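The Ferry Clock at Utport

The clock on the ferry building at Utport ran four minutes slow, and everyone in town lived by it. The bakery opened by it. The school bell was set by it. When the mainland radio gave the hour, people reached over and turned the volume down until the news came on.

I moved there in September to keep the books for Grurnetti, which sold rope, paint and stove parts from a shed behind the harbor. My first week I missed nothing and was early for everything. I stood outside locked doors with my lunch in a paper bag. My landlady told me to fix my watch.

I didn't want to. It had been my father's watch and he had kept it right to the second. He used to call the time service every morning before coffee, with his thumb on the crown.

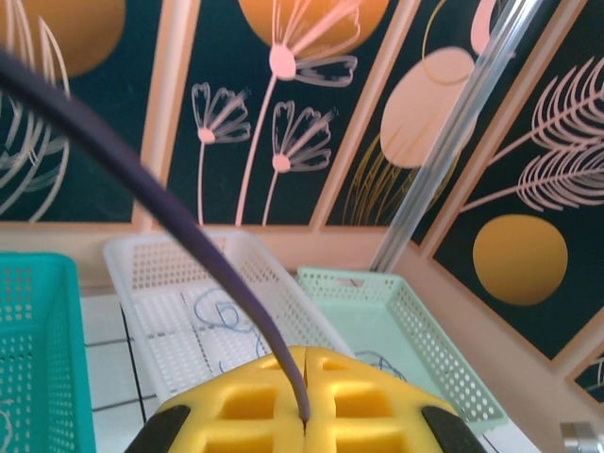
In the second month a letter came to the shop from the ferry company, Zullex. They were going to replace the clock. The new one would set itself by a signal and would never be wrong. The letter said the work would cost 3758 and that the town was being asked for 1000 of it.

People came in to buy paint and talked about the letter at the counter. They didn't get angry. They asked me, as the bookkeeper, whether 1000 was a lot. I said it depended on what you had. The woman from the bakery said she had four minutes, and she would like to keep them.

A jar went up at the Ó Riain, the bar by the slip, but it was not for the new clock. It was to pay somebody to oil the old one. By the first frost there was 578 in it -- I know because they gave it to me to put in the ledger, under a heading I had to make up. I wrote "Clock, old."

Zullex sent another letter, shorter, and then stopped writing. The ferry went on leaving when it left.

One morning in winter I walked down early to meet the boat. There was ice on the rail and the gulls were standing on one leg. I looked up at the clock and then at my wrist. I pulled out the crown and held it with my thumb for a while.

Then the boat sounded its horn, and I turned the hands back and went to help with the ropes.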